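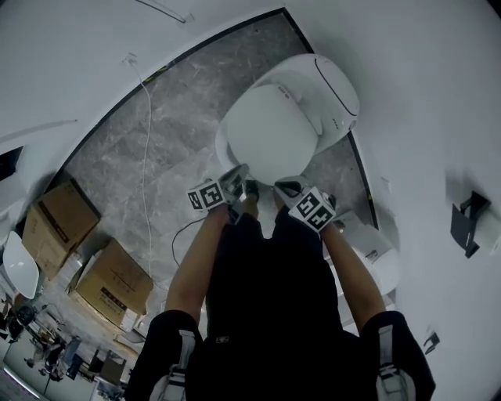

A tankless smart toilet in a narrow stall.

Notes > Water > Bidet seats and hard water

3 min read

Our supply in Dundarmont comes out of limestone, and hardness at the kitchen tap measures 436 mg/L as calcium carbonate. Anything with a small orifice clogs. Faucet aerators go first, then the shower head, then the bidet nozzle.

Scale forms fastest where water is heated and left to stand. An instant-heating unit holds very little water, but the heater surface runs hotter, so the deposit is thin and hard. A tank unit collects loose flakes that travel downstream and lodge in the inlet screen.

I tested 2 inline filters on the bidet feed. The Irkum cartridge is plain sediment media and did nothing for scale — it was never meant to. The Foredura cartridge doses polyphosphate and kept flow steady for 23 weeks before the pressure drop became noticeable.

For descaling I use citric acid, 40 grams per liter, lukewarm. Soak the nozzle tip and the screen until the fizzing stops, then rinse well. Do not run acid through the heater unless the manual allows it.

The softener goes in next October, on the cold main ahead of the branch to the bathroom.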